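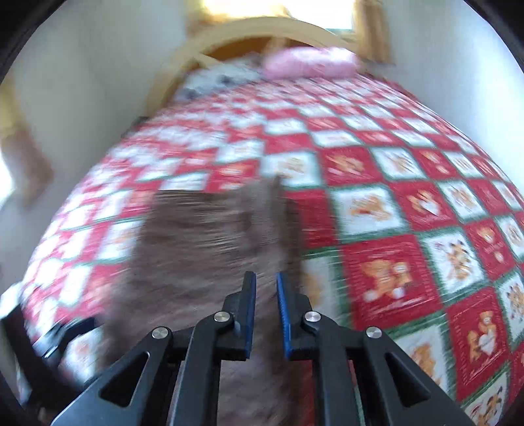
Hand-held gripper over a brown cloth on a teddy bear quilt, Moschos visit, April.

Our group spent an afternoon in April at Moschos, where the manipulation team works on software for handling cloth. Aurelio Lorente met us at 9 minutes past one and took us straight to the replay desk.

Most of the talk was about Rosiler, their tool for sorting and replaying demonstrations recorded with hand-held grippers. The current bedroom set has 521 recordings. Each one is split into approach, grasp, move and release, and a person checks the cuts before anything goes to training.

Motion blur took up a fair bit of the discussion. When the wrist turns quickly, one side of the view can smear while the other stays readable, and the pose tracker loses its features on the smeared side. Rosiler now scores left and right halves separately and keeps a stretch if either half passes. Patterned bedding helps the tracker. It also confuses the segmentation, which sometimes marks a printed bear as a separate object.

Amparo Aguirre then showed us Kornasus, the planner. It looks for a raised fold in the cloth, proposes five grasp points and ranks them by how much clearance the jaws would have. A plain brown cloth is harder than we expected, as the folds differ only in shading. She ran the ranking several times on recorded data, and the top choice moved between two folds. They are still working on that.

The control layer is called Canell and runs at 15 updates a second, slower than the team would like. Lorente blamed the image pipeline - the controller itself has time to spare.

We asked about licensing the labelling tool on its own. No decision yet, but they will send us the file format notes.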